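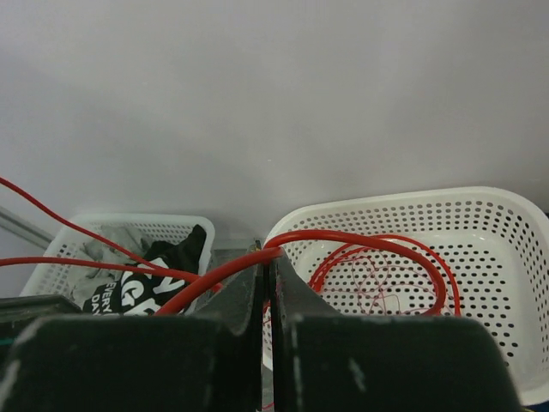

March - Reviewed by the Home Readiness desk

We get a couple of good shakers a year in Altard, and after the last one knocked out power for most of a night I finally bought the Druver emergency radio. I've had it for 7 weeks now and I like it a lot more than I thought I'd like a radio!

It picks up the weather and tsunami warning channels, plus AM and FM, and it wakes itself up when an alert comes through. The county runs a test at noon, and the first time it went off I was out in the yard and still heard every word. My old Busix would crackle and fade if you so much as walked past it. The Druver just sits on the windowsill and talks.

The hand crank is the part I was ready to hate. It's stiff for the first few turns, then it smooths out - my kids fight over whose turn it is. A few minutes of cranking gave me 20 minutes of listening at a normal volume, and there's a little solar strip on top that does a decent job on bright days.

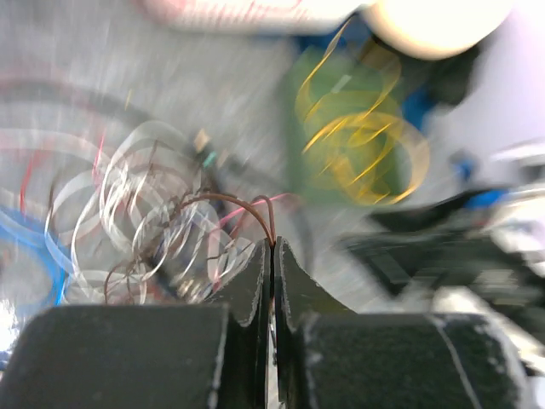 Brown wire, bent into a loop.

Reception up at Nyberg Hill, where our evacuation route ends, was excellent. I took it along on the walking drill and got the warning channel clearly the whole way, even in the low spot by the creek where my phone drops to nothing.

A few gripes. The lamp has one setting, and it's blinding. The battery door is fiddly with cold fingers, and the manual is printed so small I had to borrow reading glasses. I'd also love a longer strap (this one barely goes over my shoulder with a coat on).

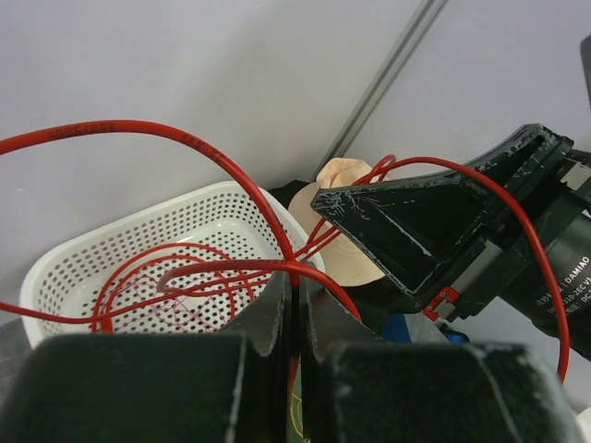
Red cable coiled in the white basket.

Would I buy it again? Yes, and I already did, for my parents down by the harbor. If you live anywhere under the siren line, put one by the door with your shoes and your water.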